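为什么橙子和柠檬闻起来那么香?

小朋友,你有没有剥过橙子?手指刚刚按进皮里,香味就跑出来了,整个房间的人都知道你在吃橙子。可是苹果不是这样。你削一个苹果,坐在旁边的人也许什么都没有闻到。为什么呢?今天我们来讲一讲柑橘类水果的皮。

先认识这个大家庭

橙子、柠檬、橘子、柚子、青柠,它们都是亲戚,我们把它们叫做“柑橘类”。它们长在常绿的树上。常绿的意思是,冬天的时候树叶也不会全部掉光。我小的时候住在一个很冷的地方,那里没有柑橘树,一月份外面都是雪,商店里的橙子是坐船来的。所以对我来说,橙子的味道就是冬天的味道。对住在南方的小朋友来说,可能就不一样了。

柑橘的花是白色的,也很香。花落了以后,会留下一个绿色的小球,这个小球慢慢长大,就是果实。很多小朋友以为绿色的橙子一定没有熟,这个想法不完全对。在很热的地方,橙子熟了,皮还可以是绿色的。要天气凉一点,皮里面的绿色才会退掉,橙色才会出来。

皮有两层

请你拿一块橙子皮,看一看它的侧面。外面一层有颜色,很薄。里面一层是白色的,软软的,有一点像海绵。

白色的那一层味道比较苦,很多人不喜欢吃。它像一件棉衣,包着里面的果肉。柚子的棉衣最厚,所以剥柚子很费力气。

有颜色的那一层更有意思。你看到上面有很多小点吗?每一个小点下面都有一个很小很小的“油袋”,科学家叫它“油胞”。油袋里面装的不是炒菜的油,是一种很香的油,叫做精油。你剥皮的时候,油袋破了,精油就喷出来,变成很小的油滴,飞到空气里。

精油很容易变成气体。气体进到你的鼻子里,鼻子就告诉大脑:有橙子!苹果的皮里没有这样的油袋,所以它的香味比较安静。

植物为什么要做这种油呢?它不是为了让我们高兴。很多小虫子不喜欢这种味道,有的小虫子碰到它还会生病。所以香香的皮是橙子的盔甲。不过也有一些虫子不怕,它们照样会来吃柑橘树的叶子。有几种凤蝶的毛毛虫就最爱吃这种叶子。

酸味从哪里来

皮讲完了,我们来讲里面。把橙子横着切开,你会看到一瓣一瓣的果肉,好像车轮一样。每一瓣里面有很多小小的果汁袋,形状像水滴。你咬下去,果汁袋破了,果汁就流出来。

柠檬的果汁袋里有很多柠檬酸,糖很少。橙子的果汁袋里也有柠檬酸,可是糖比较多,所以我们觉得它又酸又甜。如果你尝一点柠檬汁,你的嘴巴里马上会有很多口水。这是身体在帮忙,口水可以把酸冲淡。有时候我们只是想一想柠檬,口水也会出来。你现在有没有口水?

来做两个小实验

第一个实验叫“沉还是浮”。你需要一个橙子和一盆水。

先把整个橙子放进水里,看看它在哪里。然后把皮剥掉,再放进水里。大部分时候,带皮的橙子会浮在水上,没有皮的橙子会沉下去。这是因为白色的那一层里面有很多空气,好像穿了救生衣。如果你的橙子没有沉下去,也没有关系,每个橙子不太一样,请再试一个。 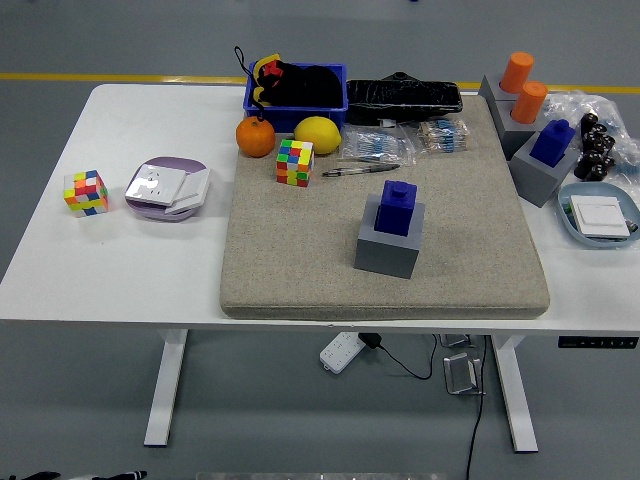

做实验之前,请先把水果洗干净,再准备一块毛巾,因为水一定会洒出来。剥下来的皮不要扔,第二个实验还要用。

第二个实验叫“淘气的气球”。请吹一个小气球,把口扎好。然后拿一块新鲜的橙子皮,有颜色的一面对着气球,用力弯一下,让精油喷到气球上。等一等,有的气球会“啪”的一声破掉!精油可以让橡胶变软,气球绷得很紧,软的地方受不了,就破了。

注意:这个实验要请大人陪你一起做。脸要离气球远一点,最好戴上护目镜。精油进到眼睛里会很疼,如果进去了,马上用清水洗,然后告诉大人。对橡胶过敏的小朋友请不要做第二个实验。

皮还能做什么

有的人把橙子皮晒干,放在衣柜里。有的人用糖煮橙子皮,做成甜的点心。在中国,有一种橘子的皮晒干以后叫“陈皮”,可以泡茶,也可以放在汤里。陈皮放的时间越长,味道越不一样,有的人家里会放很多年。

我自己最喜欢的是柠檬皮蛋糕。只要擦有颜色的那一层就可以了,白色的不要,会苦。

小词典

常绿:一年四季都有绿色的叶子。
油胞:果皮里装着精油的小袋子。
精油:植物做出来的有香味的油,很容易变成气体。
柠檬酸:让柠檬和橙子有酸味的东西。

想一想

下次吃橘子的时候,请你用放大镜看看皮上的小点,再和柠檬皮比一比。哪一种的小点更大?你可以把它们画下来,给爸爸妈妈看。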